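Unit 3, Mudlow site – fire door and egress check, January. Inspector: Mitiku Birhane. Items marked C carry a comment underneath.

## Doors

- [x] Self-closers pull leaf fully to latch from 90 degrees
- [x] Intumescent strips continuous on head and both jambs
- [ ] C – Hinge screws tight, none missing
- [x] Vision panel glazing beads secure
- [ ] C – Gap at meeting stiles within limit

Hinge screws: middle hinge on the Clilleo corridor door has one stripped hole. Plug and refit. Do not go up a screw size.

Meeting stiles: gap widens toward the floor. The left leaf has dropped. Rehang, then measure again at three heights.

## Egress route

- [x] Clear width held along full route
- [x] Exit signs lit on mains and on battery
- [ ] C – Emergency lighting, 180 minute discharge test

Fitting 756 went out before the end of the test. Replacement battery pack on order from Sultell. Retest that fitting alone after a full charge.

## Records

- [x] Door schedule matches tags on site
- [ ] C – Previous actions closed out

Action 3,437 is still open. Mekonnen to confirm the frame seal was replaced – no invoice or sign-off sheet in the folder.

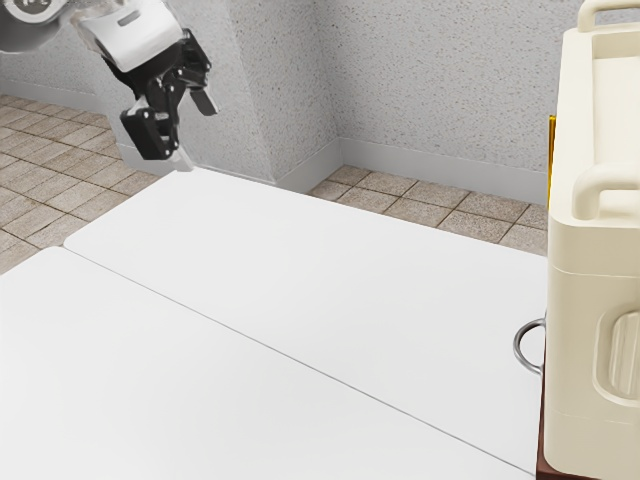 Open comments carry over to the next sheet under the same item names.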